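Visita a la fábrica de cerámica Urio

Fuimos en marzo, con el grupo de la escuela de oficios. El autobús de Toltik nos dejó en la puerta a las nueve y media y entramos por el almacén de arcillas.
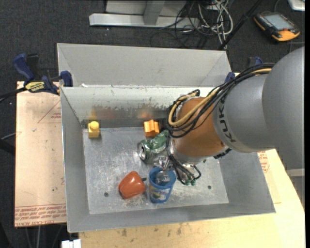

La arcilla llega en sacos desde la cantera de Stulamum y se deja reposar 20 días antes de amasarla. Nos guio Chepkoech Wanyama, jefa de hornos, que lleva 13 años en la casa. Empezó por la sala de moldes, donde se hacen las escayolas para las tazas y los platos hondos. Cada molde aguanta unas 80 coladas; luego pierde detalle y se tira.

El secadero es largo y bastante oscuro. Las piezas pasan allí dos noches, las asas tapadas con un paño para que no se abran. Varias compañeras preguntaron por las grietas en la base. Según Wanyama, casi siempre vienen de un fondo mal compactado.

Hay tres hornos, dos eléctricos y uno de gas. El de gas estaba parado por revisión y pudimos asomarnos. Los esmaltes los compran a Reka, menos el blanco mate, que se prepara en la propia fábrica.

La tienda abre de diez a dos. Las piezas de segunda están al fondo, a mitad de precio, y conviene mirarlas una por una. No aceptan tarjeta. Para visitas de grupo hay que escribir con un mes de antelación y llevar calzado cerrado. El aparcamiento es pequeño y se llena pronto.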